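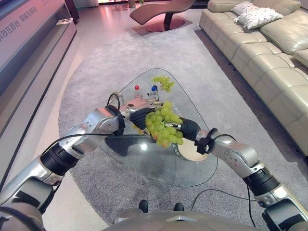

Glass coffee table in a living-room display at Barua, Ditstead.

Barua opens second furniture showroom in Ditstead and extends repair service

DITSTEAD, May 31, 2022 – Furniture retailer Barua has opened a showroom on Mill Lane, Ditstead, its second shop after the one in Prerkby. The new site sells living-room, dining and bedroom furniture, and has a counter where customers can book repairs to furniture they already own.

The building was a carpet warehouse until 2019 and had stood unused since. Barua took the lease in March and has kept the original roof and loading doors. The ground floor is laid out as 37 room displays, most of them at the size of an ordinary sitting room or bedroom in a terraced house. Ceilings over the displays have been lowered so that tall pieces such as bookcases and wardrobes can be judged at a normal room height.

Room sizes are marked on the floor of each display in metres and in feet. Customers who bring in their own measurements can borrow folding screens to mark out the shape of a room in the open area by the rear entrance, and staff will move furniture into it on request. There is no charge and no appointment is needed, although large pieces may take a little while to bring over when the shop is busy.

"People in Prerkby kept telling us that a sofa looked smaller in the shop than it did when they got it home," said a spokesperson for Barua. "We had one big open floor there and everything looked small on it. For Ditstead we decided to build the rooms first and then see what would go in them. Quite a few of our larger corner sofas didn't make it."

Delivery and collection

Delivery is free to addresses within the Ditstead and Prerkby postcode areas on orders over £200. Below that amount there is a flat charge of £37. Delivery includes carrying furniture to the room where it will be used, removing the packaging and fitting legs or handles. Wardrobes and beds can be put together in the room for an extra charge, which is quoted at the time of ordering.

Customers should measure doorways, stairs and landings before ordering. A printed measuring guide is available from the front desk and covers the most common problems, including tight turns at the top of the stairs and front doors that open against a wall. If a piece ordered from the Ditstead shop can't be got into the house, Barua will take it back and refund the price of the item, but not any delivery charge.

Old sofas and armchairs can be taken away when new ones are delivered. This has to be arranged when the order is placed – drivers are not able to accept extra items on the day. Pieces in good condition with their fire label still attached are cleaned and sold in the clearance section at Prerkby.

Repairs

The repair service has run from the Prerkby workshop for six years and was previously open only to people who had bought from Barua. From today it is open to anyone, whichever shop the furniture came from. The workshop completed 235 repairs in its last financial year, mostly loose chair joints, worn webbing and broken drawer runners.

Customers can bring small items to the Ditstead counter or show photographs of larger ones. A written quote is normally ready within a week. The workshop does not take on electric recliners, water-damaged mattresses or gilding, and it will say so if a repair is likely to cost more than the piece is worth.

"A dining chair with a wobbly leg is usually a short job," the spokesperson said. "A lot of them get thrown out because the owner doesn't know where to take it. We have a workshop, we have a van going between the two towns most days, and it made sense to use them."

Korko range

The Ditstead showroom is the first to stock Korko, Barua's own range of side tables, stools and desk tops faced with cork. The range was developed at Prerkby over the past two years and has five pieces at present. All of them come flat-packed and can be put together with the key supplied. Replacement cork tops will be sold separately, so a stained or worn top can be changed without buying a new table. Two further pieces, a bench and a low shelf unit, are planned for the autumn.

Prices in the Korko range start at £37 for the small stool.

Jobs and access

The showroom has created 11 jobs, four of them part-time. Barua is still looking for a delivery driver and an upholstery trainee, and details of both posts are on the noticeboard inside the main entrance and on the company's website.

The shop is on one level throughout, with step-free entry from Mill Lane and from the car park behind the building. The 201 bus from Ditstead station stops across the road. Assistance dogs are welcome, and there are chairs without arms as well as with arms at the front desk and in the café corner.

Notes to editors

Barua sells furniture from shops in Prerkby and Ditstead and runs its own repair workshop in Prerkby. Both shops are open from 9.30am to 5.30pm. Press enquiries should be sent to the Ditstead office through the contact form on the Barua website. Further pictures of the showroom are available on request.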